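Chapter 9
The Last Room in the House: Can Machines Do the Chores Yet?

If you grew up on the same cartoons as I did, you were promised a metal housekeeper by now. It would glide about in a frilly apron, bring the tea, scold the dog and have the beds made before you had found your slippers. I have been waiting for it a long time, and I still do my own washing-up.

We have had machines in the home for generations, of course, and very good ones. The washing machine took a whole day of hard labour out of the week and asked for a shelf's worth of floor in return. But look at what it left us. Somebody still has to gather the clothes from the bedroom carpet, turn the socks the right way round, check the pockets for tissues (I never do, and I always regret it) and carry the lot downstairs. The machine does the part that happens inside a box. Everything that happens outside the box is still ours, and that is the part this chapter is about.

Take the picking up of litter. You walk into a room, you notice a few sweet wrappers on the floor, you bend down, you drop them in the bin and you carry on with whatever you were thinking about. I doubt it cost you a single whole thought.
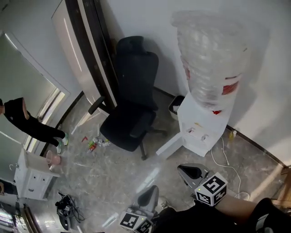
Now try to write that down as a set of instructions, as I ask my students to do every December, and you will be at it until teatime. What counts as litter? A wrapper does, we can all agree, but a cable doesn't, and a small thing lying flat against a patterned floor may be either rubbish or a bit of the pattern. How do you pinch something so thin that your fingers meet the floor before they meet the wrapper? What do you do when a chair stands between you and the bin, and do you move the chair or go round it?

My favourite answer from the class ran to 13 pages and still hadn't got as far as the bin!

The people who build these machines know all this far better than I do. At the Toment works in Grerkside, where we shall spend much of this chapter, the packing line closes 2,000 cartons in a shift with hardly a hand laid on it, and yet the floor beneath it is swept each evening with a broom. The carton is always the same carton, you see, and it always arrives in the same place. The mess is new every day.

We shall begin with the broom.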